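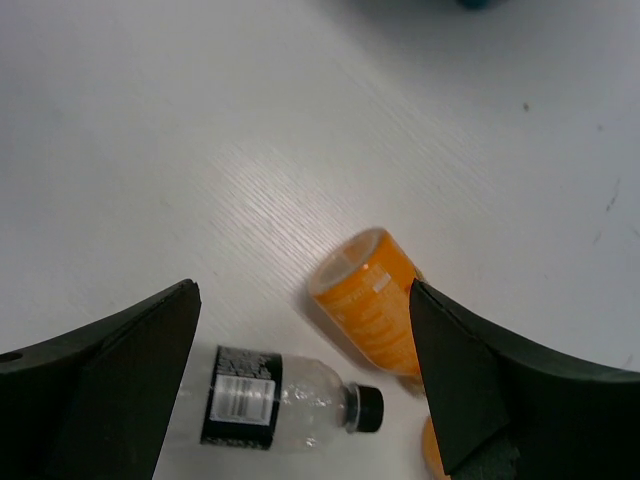
5.3 Comparing two finger sets on the sorting table

Use this procedure to compare the Vellgate wedge fingers with the Kowalchuk fingers on a two-arm cell. Both arms must have passed the homing check in Section 4.

CAUTION: Keep hands off the tabletop while either arm is enabled.

1. Fit the same finger set to both grippers. Tighten the mounting screws in a cross pattern.

2. Open each gripper fully and check the wrist view. Both fingertips must be visible, one on each side.

3. Lay a clear bottle and an orange container on their sides within reach. Mixed orientations are preferred.

4. Set the grip force to 60 percent and the approach speed to 4.

5. Run seven picks per arm into the bin. Log each pick as held, slipped or missed. 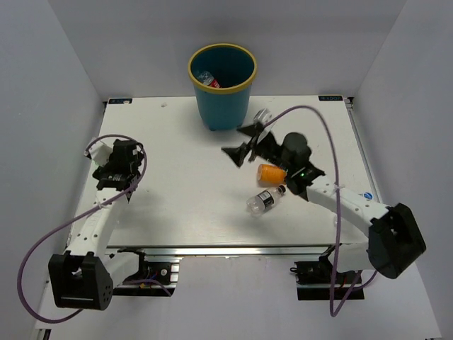

Figure 5-2. Fixed view, both arms over the table. Bin at the far edge; purple cables tied at the forearms.

6. Rotate each wrist through 90 degrees and watch the cable loop. If it pulls tight, stop and retie it at the forearm.

7. Change the finger set and repeat steps 2 through 6.

NOTE: Clear plastic is hard to locate under glare -- move the lamp before you change the camera exposure.

Send completed logs to Sunita Sengar at Trotent. Revised 20 June 2019.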